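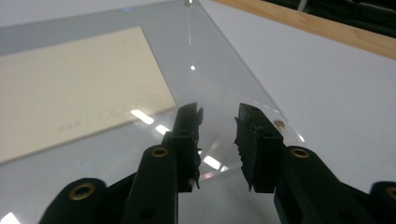 Pultuvel is a hand-held gripper built in the shared workshop at Linholm. Two fingers, black plastic, brass inserts for the screws. Started by Stela Olteanu and Nelu Roman, first working version in September. Plans are free to copy.

Design
The user squeezes a trigger and both fingers close together through a pair of gears. No motor in the hand unit. Early copies had glued joints - these cracked, and threaded inserts replaced them. Inserts are pressed in with a soldering iron, which takes some practise. Fingertip pads are separate parts and get swapped when worn.

Versions
There are 3 versions. The first was too heavy for long sessions. The second, by Zuzanna Czerwiński, used thinner fingers and dropped the weight to 400 grams. The third moved the screw holes outward so a finger can come off without opening the body.

Use
Mostly practice recordings for a desktop arm, also built at Linholm. The group logged 2893 grasps with the second version, cards and flat sheets included. Flat things remain the weak point, thin card most of all. Olteanu has tried softer pads, results mixed.

Name
From a street near the old workshop. Some early notes call it Nedora, wich was a diffrent project - a camera slider, never finished.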